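Why I started to walk to work

In April I changed my apartment, and the new one is nearer to the office. Before, I took the bus from Setham every morning and read my phone the whole way. Now I walk, and I want to write down what changed for me.

The first week was not pleasant. My shoes were wrong and I was carrying too many things in my bag. I bought a lighter bag from Hägglund, and I left my second pair of shoes under my desk. After this it went better.

The walk is 2,171 steps if I go by the main street, according to my phone. There is also a shorter way behind the Lamari bakery with only 1,153 steps, but it has a steep part and in rain I do not trust it. Most mornings I choose the long way. I leave home at 8:20 and I am at my desk before 9, even when I stop for bread. 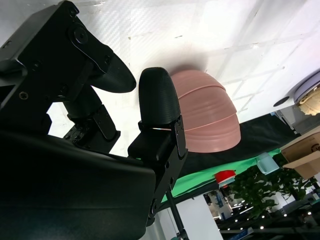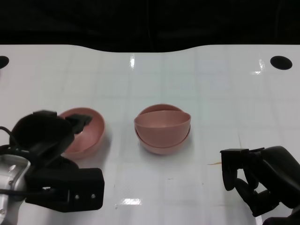 What I like most is that I have time to think in my own language. At work I speak English all day, and by evening I am tired of looking for words. In the morning nothing is asked of me. I look at the gardens, and I know already which dog will bark and which one only looks.

I also eat breakfast again, which I did not do for years. There is a small café, Flavoso, at the corner before the bridge. They open early and the coffee is strong enough. It is a little expensive, so I allow myself this two times a week.

My colleagues ask what I will do in winter. I grew up in a place with much more snow than here, so I am not afraid of it, but I am afraid of the ice on the bridge. I may go back to the bus on those days. The monthly ticket is not worth the money for me anymore, so I will buy single ones.

If you also live near your work, try it for two weeks before you decide. And please check your shoes first.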